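Facilities Service Desk
Ticket 2122
Category: Furnishings and surfaces
Subject: White residue on tabletop, decorating bay
Opened: Jul 19, 2023
Requester: Gunnlaugur Bjarnason
Priority: 3
Status: Open, awaiting parts

Description of request

The requester reports white residue on the beige tabletop in the decorating bay, Room 133. The residue does not come off with a dry cloth. The requester asks that the surface be cleaned or replaced before seasonal greenery work resumes, as needles shed from the garlands collect on it and are difficult to sweep up. The requester also asks whether the flaking paint on the black front rail can be dealt with during the same visit.

Initial response

The request was accepted and assigned to Surface Maintenance. The requester was asked to confirm whether any adhesive, spray snow or filler had been used on the table since the April inspection. The requester replied that floral adhesive had been used on two occasions and that no spray snow is kept in the room. The garlands are supplied by Skovitent and arrive without any coating.

Work log

Entry 1. Surface wiped with a damp microfiber cloth and plain water. Loose dust was removed. The white patches remained.

Entry 2. Mild dish soap in warm water applied to a test area and left for five minutes, then rinsed and dried. The patch was slightly fainter at its edges. No change to the color of the tabletop.

Entry 3. Pasetti adhesive remover applied to the same test area in accordance with the label. Part of the residue lifted with a plastic scraper. The remainder appears to have settled into existing scuffs. Work was stopped at this point so as not to dull the surface further. The other patches have not been treated.

Entry 4. Wallpaper on the back and side walls checked for splashes and for lifting at the seams. No cleaning product is to be used on the wallpaper. Spare rolls are no longer held in stock, and the supplier, Surnell, has advised that the leaf and flower pattern is made to order.

Entry 5. Front rail examined. The paint is peeling and chipped. Loose flakes should be taken off by hand and the rail repainted in black. Metal track hardware and cables sit beneath the rail and must be covered before any sanding or painting begins.

Condition of the table at the time of review
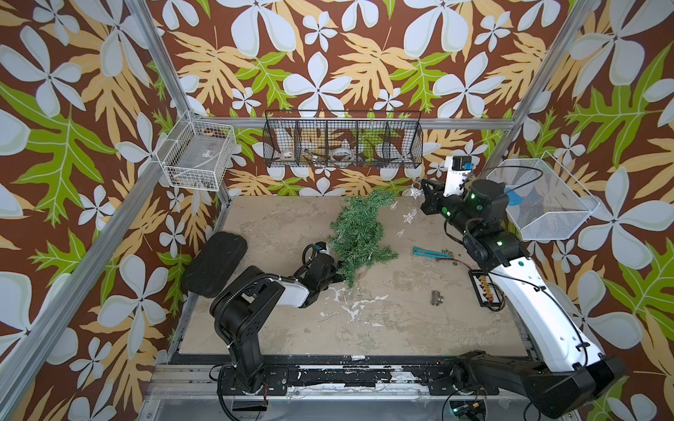

Ticket 2122, attachment 1. Tabletop with white residue near the center, pine garland and teal-handled pliers.

Reviewer's comments

The dark granular bits to the right of the pliers have not been identified. They should be picked up with a handheld vacuum and not wiped, as grit dragged across the table may add to the scuffing. The garland, pliers and black foam pad are to be removed from the tabletop before treatment and stored in the room cabinet.

Full replacement of the tabletop is not approved at this stage. A protective mat has been requested from Arnardóttir, order quantity 2, so that one may be washed while the other is in use.

Actions outstanding

Surface Maintenance: treat the remaining patches with adhesive remover, then rinse and dry.
Surface Maintenance: repaint front rail.
Requester: use a mat for all work involving floral adhesive once the order is delivered.
Service Desk: confirm delivery date with Arnardóttir and update this ticket.

The ticket will remain open until the mats have been received and the rail has been repainted.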